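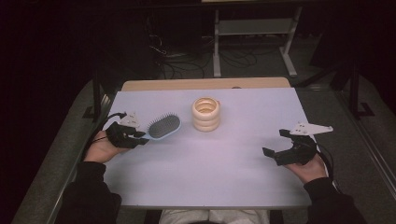
Household and Shop-Floor Chores: Frequently Asked Questions

Soltadik Center for Applied Automation, Birville
Last reviewed 10/18/21

The Center receives many inquiries from residents, employers and schools about what machines can and cannot do at present. The answers on this page reflect our own trials and will be revised as the work proceeds.

Can a robot tidy my home today?

Not as a general service. Floor cleaning is well established, and lawn mowing is close behind. Clearing a table, sorting a drawer or putting away items left on a bathroom counter remains research work. A machine may do one of these well in a prepared room and fail in the room next door.

Why are small objects so difficult?

A person picks up a hairbrush without thinking about it. A machine must find the handle, choose an angle, close with the right force and keep hold while the brush turns under its own weight. Bristles, soft pads and rounded shapes each call for a different grip. Hollow or stacked items may tip when touched from the side.

How does a machine learn a chore?

In most of our current work, a person performs the task first using hand-held grippers, one for each hand. The movements are recorded and used to train the control software. The person is limited to the same two-fingered grasp the machine will have, so the recording contains only motions that such a grasp allows.

How many demonstrations are needed?

It depends on the chore. Our tabletop tidying set holds 300 demonstrations. Folding and pouring are expected to need more, and we have not yet set a target for either.

Are two arms better than one?

For some tasks. Opening a jar or bagging parts is hard to do with one arm. For moving single items into a bin, a second arm adds cost and planning time, and we generally advise against it.

Is shop-floor work further along than housework?

Yes, where parts are the same size and arrive in the same place. Mixed bins and small-batch packing are much closer to housework in difficulty. Our Hullier packing trial, which opened in May, covers eight part types. Two of them — a flexible gasket and a clear plastic sleeve — are still packed by hand.

What is the Kivi project?

Kivi is the Center's household program. It covers table clearing, sorting of personal items and simple kitchen tasks. It does not cover lifting or bathing people, or any form of personal care.

Will these machines replace employees?

The Center does not make employment forecasts. Employers in our trials are asked to share the trial plan with affected staff before equipment is installed.

May I buy or rent a Kivi machine?

No. The equipment is not certified for use outside the Center and is not offered for sale or loan.

May the public visit?

Group visits may be requested in writing through the Birville office. Visitors under 16 must be accompanied by an adult. Recording sessions are closed to visitors while in progress.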